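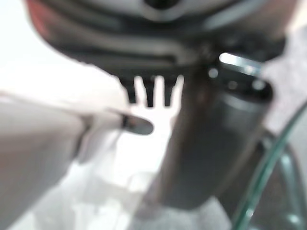 Three Teeth

Eight in the morning and Dalibor still had his coat on. No point taking it off. The van was due at noon and the kitchen wasn't even started.

"Leave that one till last," said Ľudovít from the hall.

"Leave what?"

"You know what."

He did know. The Drorkari. Pale grey on top, shiny, dark underneath where the ridges ran one over another like a stack of plates somebody had leaned on. And the three teeth hanging down. When he was five he'd been scared of the teeth. Wouldn't eat breakfast facing them. His mother turned his chair to the window and that was his chair for the rest of his childhood, facing the window, back to the teeth.

Plates first. Newspaper, plate, newspaper, plate. Then the glasses, then the drawer with the string and dead batteries and keys to who knows what. He tipped the whole drawer into a box and wrote DRAWER on it.

"You're not sorting it?"

"No time."

"There's a key in there for Paulík."

"We sold Paulík."

"Well, they might want the key."

The house at Paulík had been gone since July two summers back. Uncle Ľudovít still talked like he'd be there by supper. Dalibor taped the box shut. Then untaped it, found a key with a blue tag, put it in the old man's hand. Taped it again.

Ten o'clock. The phone. A man from Cudlow about the machine, was it still for sale, would they take 500 for it.

Dalibor looked down the hall. Ľudovít was sitting on a suitcase with his scarf on, turning the key over.

"It's got all three teeth?" the man said.

"All three."

"The one I've got has two. I'd come today. I can be in Borkville by eleven."

"I'll call you back."

He didn't call back, he did the pans. The pans went badly. Nothing nested in anything. He got the big one into the box sideways and the lid wouldn't shut so he left it sticking up like a hat.

"Who was it?"

"Wrong number."

"You told a wrong number all three?"

Nothing wrong with his ears, then. Eighty-one and he could hear a biscuit packet from the garden.

"A man who wants to buy it," Dalibor said. "Five hundred. You'd have it in your hand today. The new place is tiny, Uncle, I measured it, there's the sink and then there's a bit of counter and then there's the wall."

Ľudovít got up off the suitcase. Took him a while. He came in and stood at the counter with his hand flat on the grey top.

"She bought it with the first money from the shop," he said. "We had 2,327 in the bank and she came home with this. I shouted. I did, I shouted at her. Then she made me try it and I stopped shouting."

"I know. You told me."

"The middle one's longer. You ever notice? The middle tooth. She said it was made like that. I said it was bent. Four years we argued about that."

Dalibor bent down and looked up at them. He'd never really looked. All those breakfasts with his back turned. The middle one was narrow and it did come down a bit further then the other two, with the light showing white in the gaps. Not bent. He was nearly sure it wasn't bent.

"She was right," he said.

"Course she was right. I knew that the first week."

Eleven. Half past. The good tea towels were already in the van bag so he went and dug them out again, and a blanket off the spare bed, and the box marked DRAWER got emptied into a carrier bag because it was the only box deep enough. Keys everywhere. Batteries under the stove, leave them.

They lifted it together. Well, Dalibor lifted and Ľudovít gave orders.

"Not by the teeth!"

"I'm not touching the teeth."

"You're near them."

"I'm near everything, it's a small kitchen."

Down into the box, blanket round it, towels stuffed in at the sides. He crossed out DRAWER and stood there with the pen. Couldn't think what to put. A horn outside, the van, early of course. The phone going again in his pocket.

"Put my name on it," said Ľudovít.

He put MIKUŠ, and an arrow for up, and let the phone ring. Then he propped the front door open with the suitcase and went to see how near the van could get.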